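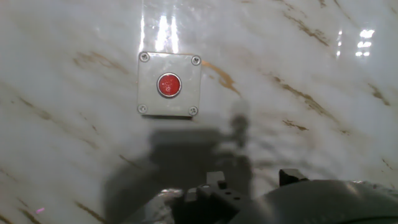 Hurden finishes new call buttons in the Berness building

Berness, March. Hurden has completed the installation of new wall push buttons in the public areas of the Berness office building. In total 114 buttons were placed at the reception desks, in the corridors and in the lift lobbies, where the marble walls were kept as they are.

Each unit is a small square gray box with one red button in a chrome ring, fixed by four screws. A visitor who needs help presses the button and the call goes to the front desk on the ground floor. The old units were of three different kinds, and many visitors had difficulties to find them.

"The owner asked us to be very careful with the stone," says Baltazar Zavala, project manager at Hurden. "Polished marble does not forgive a wrong hole. We made first a paper template for every wall, and we drilled only after the owner had signed it. This took more time than we planned, but I am satisfied with the result."

The works were carried out in the evening, after 7 p.m., so that the tenants could use the building as usual. The boxes were supplied by Clovance, and the cabling was done by the company Laizer.

In the next phase Hurden will equip the parking level and the staff entrance. Tenants will receive a short notice before the works start on their floor.

About Hurden
Hurden plans and installs call and access systems for offices, clinics and hotels. The company was founded in 2000.

Press contact
Baltazar Zavala, Hurden, Berness office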